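Talk notes: Looking after the glass
Marcelle Ferrand, Trellberg depot, morning session

Start with the question from last time: why do we teach windows before seats? Glass is what people notice when they climb in, and it's the job most often rushed.

Go through the kit. One dry cloth for each pane, a spray bottle, a bucket, a small torch. Fekum cloths are fine. The Pfister ones shed lint for the first few washes, so keep them for the floor mats.

Order of work:
Top of the glass first, straight strokes, edge to edge.
Bottom rail and corners next. Dirt collects where the glass meets the black frame. Fold the cloth and push it in with your fingertips.
Go around latches and brackets, don't yank on them.
Dashboard last.

Mention the Clomcombe check. We looked at 259 panes and 21 had been wiped in the middle only. Pause for questions.

Slides: cloth at the bottom edge of a window, knitted fabric in front of the glass, windshield and dashboard.
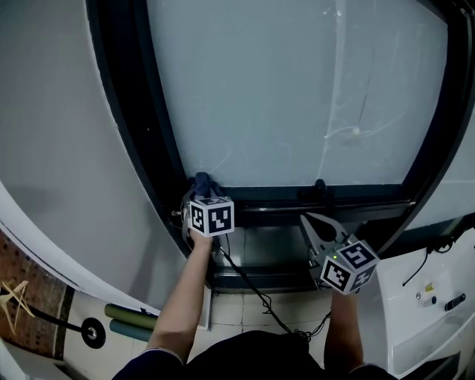
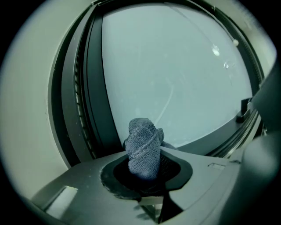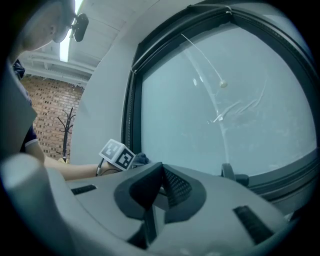
Smears. Look from the side with the torch held low. If a streak stays after two passes, change the cloth before adding more spray. Chips go in the logbook, colour tag on the key.

Allow up to 2 minutes for each pane. Break, then the practical out in the yard. Bring the spare buckets.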